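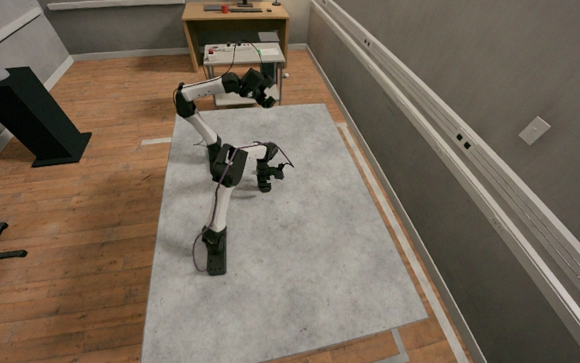 Saturday, April 29, 2023. Well, the near arm faulted again, wrist over-torque on run 13 of 16, and I've spent most of a pleasant morning keeping it company in the simulator. I replayed the Purnen log with the cable modeled in this time, and I do believe we've been blaming the wrong joint. Look at the purple cable where it comes past the wrist and makes that pointed bend - I think it has no slack left there, and the controller reads the pull as load. The far arm ran all 16 without a murmur, bless it.

The stop worked fine at Ralton on the real pair, so no worries there, but please keep the speed at 60 percent until we've rerouted. Nelu Nedelcu kindly offered to go through the other 8 logs with me. Still to do: longer clip at the elbow, then run 13 again.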